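Jokham opens its books, and its doors
By Joanne Goodall
September
14 comments | 135 shares

I've written a fair bit on this blog about interest rates and what they do to small firms, usually from my kitchen table, so when the Penbridge business forum put on a day out round the Jokham trading estate I signed up straight away. Twenty of us went, mostly people who run shops or small workshops, plus a man from a building society who spent the whole coach ride explaining gilts to me (I did ask, to be fair).

The idea was to see how firms are coping now that borrowing costs what it does. We started at 9 in the estate office with bad coffee and a very good talk from the estate manager. She put up a chart of empty units going back ten years. It was lower than I expected! The worst patch came when energy bills jumped, and things have crept back since, but she said new tenants want shorter leases now. Three years with a break after one is normal. Her worry is that no one on a lease like that will spend money on the building, and the roofs on the north side are getting on a bit.

Someone asked about business rates and there was a groan from the back row. She handed round a sheet with two bills on it, same size of unit, one on each side of the road, and the difference between them was £1,584 a year. The road is the line between two valuation areas, apparently. I've still got the sheet on my fridge.

After that we were let loose to visit whoever had agreed to have us. I went to Bramwell first, who make shop fittings – shelves, rails, those little hooks that price tickets hang from. The finance director gave us half an hour and didn't dodge anything. They had a five-year loan on their cutting machine that came up for renewal last spring, and the new rate was more than double the old one. So they paid off as much as they could out of cash and put off replacing two vans. Orders are all right, he said, but customers who used to pay in thirty days are taking sixty, and that hurts more than the interest does. There was a lot of nodding at that! The woman next to me runs a bakery supply business and she'd written "SIXTY" in her notebook and underlined it so hard it went through the page.

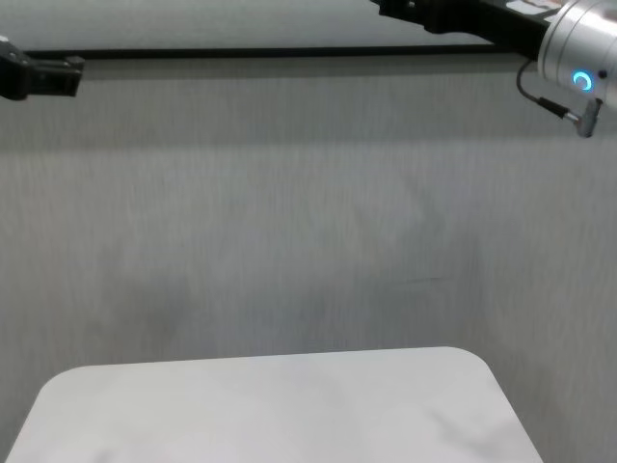
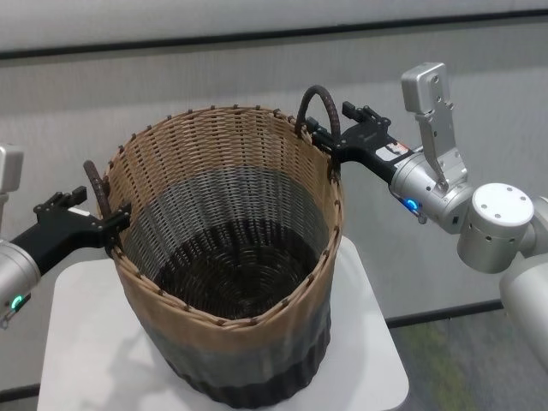
In the second, a tan, grey and dark woven basket on a white table.

Lunch was sandwiches in the canteen, where the talk turned to wages. I'd gone in thinking everyone would be moaning about the minimum wage going up, and a few were, but what I heard more often was the bit above it. If your starters get a rise then your supervisors want one too, and quite right, but that's the part that never gets into the headlines. One chap with a joinery shop said he'd rather pay it than train another new lad every six months.

In the afternoon we had Semach, who pack and ship for smaller exporters. I could have stayed there all day. They've got a wall of pigeonholes for customs forms and the dispatch manager went through what it takes to get one pallet of jam to Belgium. I lost count of the signatures. She reckons her customers have split into two camps: the ones big enough to swallow the paperwork, and the ones who've quietly stopped selling abroad. When I asked if the second lot ever come back she said a couple had, once the pound dipped and it was worth the bother again.

We finished with a question session back in the office, and it got a bit heated over whether the Bank should cut sooner. The building society man said slow and steady. The bakery lady said that was easy to say when you're the one collecting the interest, and he took it very well, I thought.

I came away with pages of notes and I'll do a proper post on late payment next, as I had no idea how bad it had got. If you've got a story about it, put it in the comments or drop me an email (I won't use your firm's name unless you say so). The forum wants to run another visit in spring, probably to the food park, and there's a list going round already. Bring a packed lunch if you don't like egg.

14 comments | Share this post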